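The Price of a Slice

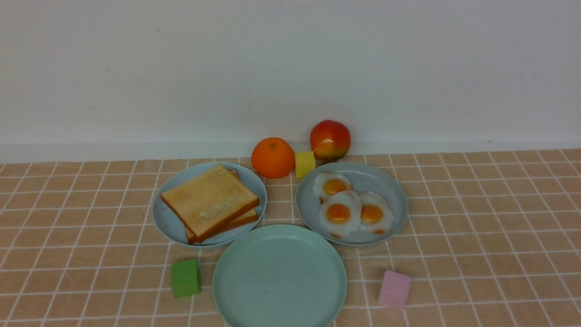
The menu at Romance has one line on it that people photograph. It reads "toast, cultured butter, salt," and next to it is the number 23. There is no dollar sign. I paid it on a weekday morning in June, chewed slowly, and tried to work out what I had bought.

The answer I got from the waiter was time. The dough rests for three days, he told me, and the starter is older than he is. I have heard this about starters in four cities now. They are always old, they usually came over on a boat, and no one ever has the paperwork. A starter is flour, water and whatever yeast has moved in, and it gets fed so often that the old part is mostly a matter of belief.

Stirken, the bakery that supplies Romance and a growing number of places like it, says on its website that it has 758 people on a waiting list for a weekly loaf. I asked how many loaves it bakes. A polite email told me that the number "varies with the grain." If I baked two loaves a week I could have a waiting list too.
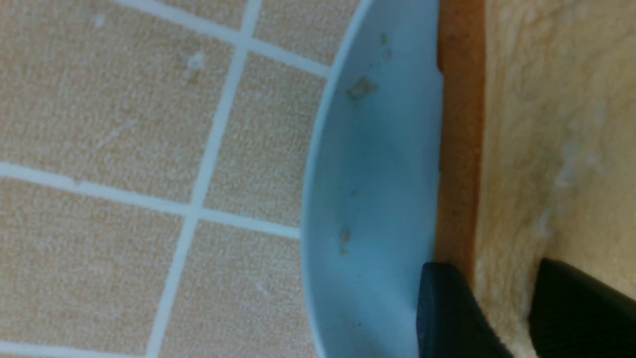 Olga Lozano ran the ovens at a wholesale bakery for most of her working life and has little patience for any of it. "Long rise, good. Fresh flour, fine, good," she told me. "But then you toast it. You know what toasting does? It makes bad bread nice. That's the whole point of toast." She buys a supermarket loaf, keeps it in the freezer and takes out two slices at a time.

I wanted her to be wrong, if only for the sake of my 23 dollars. So I took a Stirken loaf and an ordinary one to Margit Vörös, who teaches evening baking classes, and asked her to toast both and hand them to me with my eyes shut. Plain, I could tell them apart every time. With butter I started guessing. With butter and jam I picked the cheap one as the better bread, twice, and with some confidence.

Vörös was kinder about this than she needed to be. Sourdough has a chew that some people love, she said, and it keeps well on the counter. She would not say it was worth the money. She would not say it wasn't, either, and she does sell a class on it.
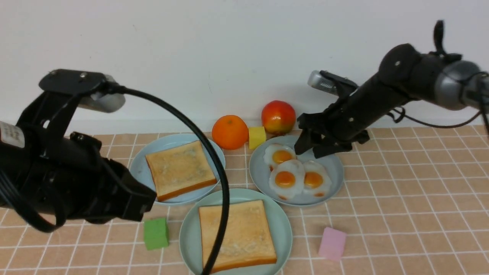
What the machine is for

Then there is the toaster. Demchenko will sell you one for 1,000 dollars, in a choice of finishes, with a dial marked in degrees of brown. Plasta makes a cheaper model that connects to your phone and sends you a message when the bread is done. Every toaster I have owned did this by making a loud noise.

I borrowed the Demchenko for a week. It makes very good toast. So does the one I bought at a yard sale, if I stand next to it and pay attention, and standing there is something I apparently used to do without resenting it. The brochure promises "repeatable mornings." I read that line several times and liked it less each time.

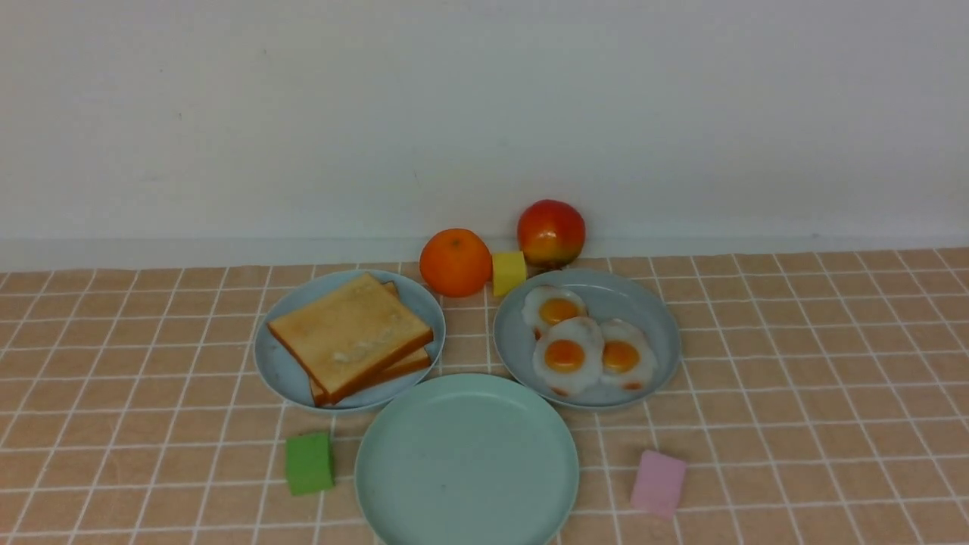
Fans of the expensive slice like to say that cheap bread has a hidden cost, and I think they have a point about wages and about wheat. But I asked Romance how much of my 23 dollars went to the farmer, and the manager said she would get back to me. I asked again two weeks later. She was still looking into it, and the toast had gone up.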